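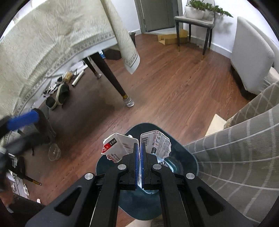
Hotance Completes Home Trial of Gripper Pads for Light Household Waste

Hotance announced today the results of its comparison of two finger pads for hand-held grippers, made in November in private homes. The pads were tested on the kind of objects that people throw away every day, such as torn packaging, thin plastic film and small cartons.

In the trial, 11 operators worked in 14 homes and completed 2,000 pick-and-drop tasks. Each operator used the same two-finger gripper, first with smooth pads from the supplier Rarex and then with the textured pads which Hotance developed under the project name Cetside. The bins, the floors and the furniture were left as the families had them.

The textured pads dropped fewer pieces of paper and card. With crumpled film the difference between the two pads was small, and the company will continue to work on this point.

"A flat piece of card looks easy, but it bends when the fingers close, and then it turns," said Temitope Osagie, head of testing at Hotance. "In our laboratory we saw this problem only a few times. In the homes we saw it in the first morning."

The operators also reported that the smooth pads were easier to clean. Hotance will offer both types for its hand-held model and for the arm-mounted version.

The first 700 pairs of textured pads will be produced at the company's workshop in Ugwu. Research groups can order sample sets now, and each set includes one pair of each type and the mounting screws.

"We ask the groups to send us also their bad results," said Adaeze Odukoya, product manager.

The full table of results is available on request from the Hotance press office.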